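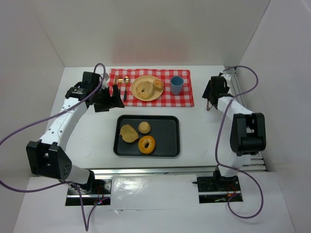
I don't buy the Holloway claim that a picnic at the lake shelter now needs a 60 dollar permit. The rule they cite covers groups over 17. Most of us turn up with a checkered cloth and a few utensils, and I can't see that as an "event." Has anyone read the text itself?

Print this page | E-mail this page

On 8 December 2025, the Holloway list wrote:
> Starting in February, all shelter users must book
> through Urix and pay at the gate. This will
> cut litter.

Cut litter how? We paid Urix fees last year and the bins were still full. I'll pay when I see the rule in print.

Search this list Go

We use cookies. Accept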